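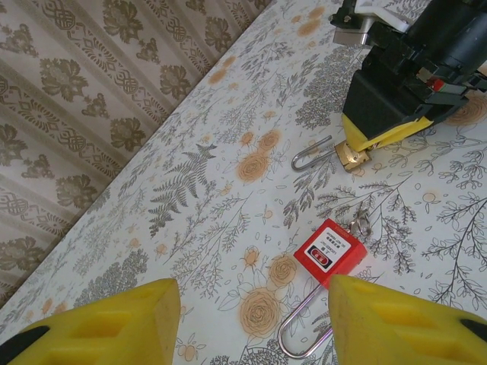
Grovard wipe-clean table cover, by the metre

I started selling this one after cutting a piece for my own kitchen, so I know it pretty well by now! It's a soft-backed cover that drapes like cloth but wipes down like a worktop, and I've yet to find a tea stain that beat it (beetroot needs a bit longer, and maybe a dab of washing-up liquid).

We cut it to order at our Bedness shop from a roll 140 cm wide. Tell me the length in the notes box and add a bit for the drop – I like a hand's width hanging down each side, but lots of people go longer. If you've got a round table, pop the width across the middle in the notes and I'll cut a circle for £6 extra.

There are 57 prints on the Grovard list and I can't keep them all in, so ask if yours isn't showing. The plain linens come from the Işık mill and usually take 8 working days to reach me. Florals go quickest, especially in October when everybody seems to be doing up the dining room before Christmas.

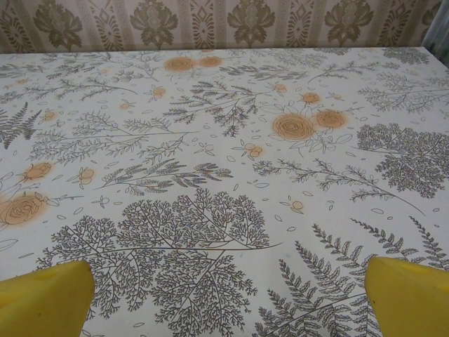 Orange roses and grey-black line-drawn plants on white, with striped damask wallpaper behind.

Creases from the post drop out overnight if you lay it flat. Please don't iron it on the printed side, I did that once and lost a very nice bit of cover and nearly the iron too! Hot pans need a mat under them.

Samples are free, one envelope per household, up to 6 prints. Quote order code 486 for the matching Nulloteck table clips, which I'd get if you eat outdoors at all.

Returns on uncut rolls only, sorry. Cut lengths are yours to keep.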